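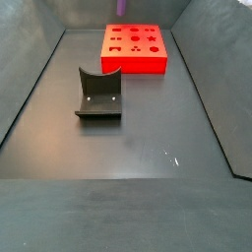

The orange shape-sorter block, nine holes.

2020-03-04

Up before six and it was already muggy. Did the washing first so it could go out on the line, then sat down with the box of Mum's recipe cards I've been putting off. I've got 70 typed up now. A lot of them only say things like "bake till done" or "flour, enough", so I've left those as she wrote them and put my own guess in brackets.

The plum sauce card is still missing. I went through the tin twice and looked inside the two church cookbooks as well. Found a receipt for piano tuning and a knitting pattern for a vest, but no sauce. I'll ring my aunt on the weekend and see if she has a copy. She had one at some stage because she used to complain about the amount of cloves.

Walked down to Plutden for stamps and a new typewriter ribbon. They had the stamps. The ribbon has to be ordered in, and the woman at the counter couldn't give me a date. Toilet paper shelf at the supermarket was bare again, so I bought tissues and a bag of rice and came home the long way past the creek. The water's low. Two ibis on the bank, and somebody has finally mended the handrail on the footbridge.

Joon-young Ham came by after lunch to return the ladder. He is repainting his hallway a colour called Clarnance, a sort of grey-green, and it has cost him 300 dollars so far with the trim still to do. We had tea and the last of the date loaf. He wants to drive out to Carhuamaca in May for his cousin's fiftieth and asked if I'd feed the cat. I said yes. I'm to have the key by the end of next month.

Tried the ginger biscuits from card 50 this afternoon. Oven too hot, bottoms dark, tops fine. Next time I'll use the middle shelf and take them out two minutes sooner.

Brought the washing in at five. Towels still damp at the hems, so they're over the chairs. Leftover soup for tea. Need to pay the water bill tomorrow.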